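The Plate Trials

Folasade Onuoha read the protocol out loud before every block, even on the last day. One person watches, one person writes. Hands off the bench until the arm has stopped.

The method was Bảo Sầm's. He called it the late hint. The arms got their instruction, began to move, and only then received a second sentence that told them which object was meant. He wanted to know how long a hint could wait before it stopped being any use.

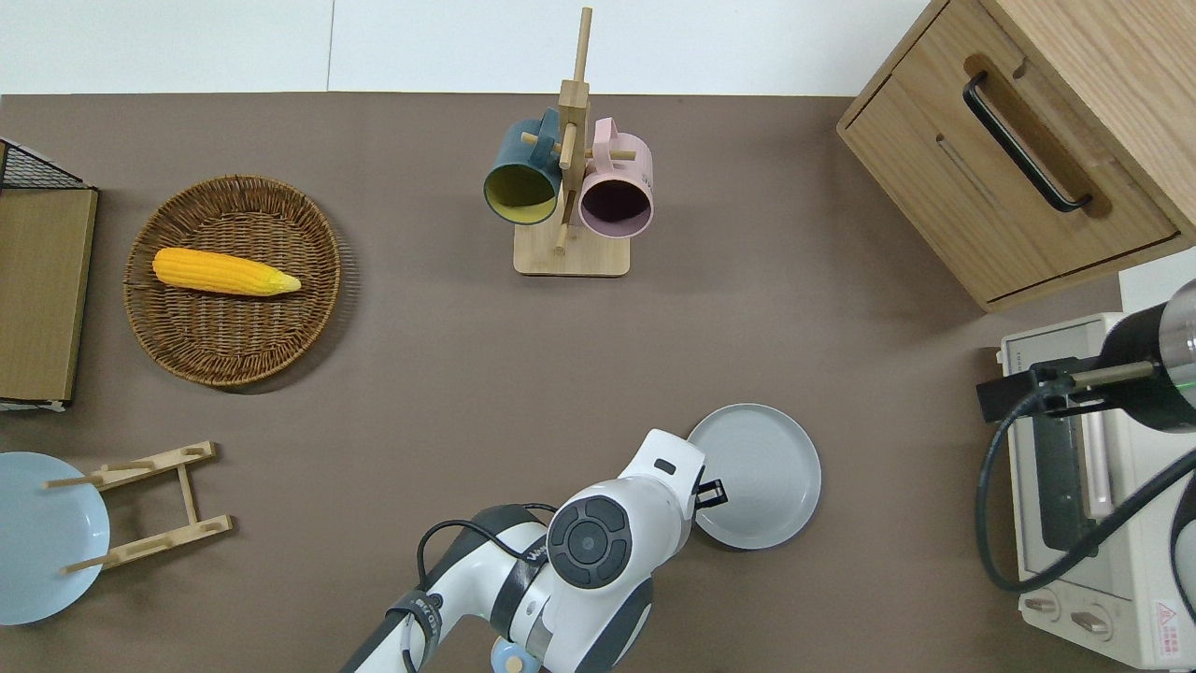
The gray plate, from the head camera.

"It's going for the rim," Bảo said.

"It always goes for the rim. Write it down."

He wrote it down. They had 300 trials planned for Vevateo, who paid for the bench, and 114 of them were in the notebook. The rest had to be finished before October 26, 2024, when Folasade's contract ran out. She had not told him whether she would sign another.

The next block used two arms. The corn was her idea. Bảo had wanted plain blocks, but she said a person asks for corn, or a mug, and a method that only worked on blocks would not interest anyone. 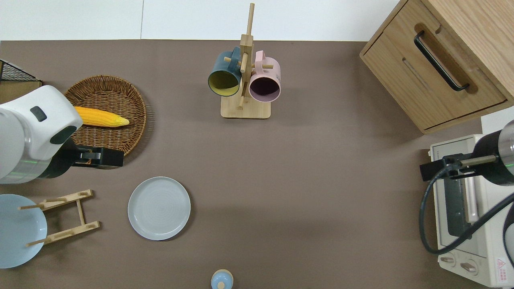 She sent the hint at 19 tenths of a second. Bảo kept his pencil on the page and did not look up until she read him the number. It was the same number as the day before. He asked her to read it again, and she did.

"Then it isn't the delay," he said.

"No."

"It's the wording."

She had thought so since July. She pulled up the side view and they went through the old trials, slowly, with the sound of the fans behind them.

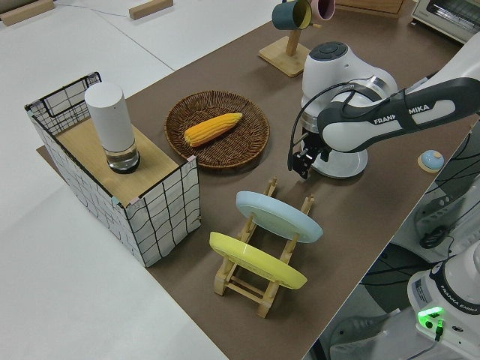
Side view, with the corn on the woven plate and the gripper over the mat.

In 23 of the trials she had typed "the one near you" – her own habit, left over from talking to people. Bảo had typed the name of the object every time. When they took hers out, the curve went flat.

"I spoiled your result," she said.

"You found it." He turned to a clean page and ruled a line down the middle. "Name on this side. Near you on that side. We start over."

She looked at the date at the top of the page. Then she moved her chair closer to the keyboard and read the protocol out loud.
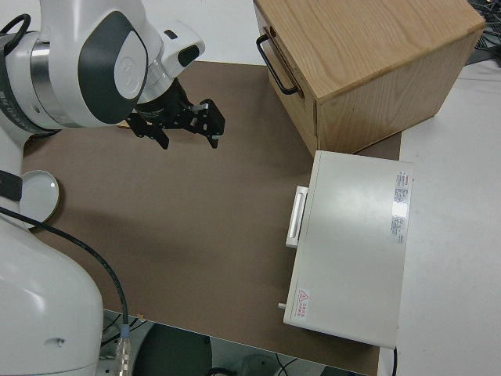
The Second Notebook

It had a green cover, and the first page was in her handwriting.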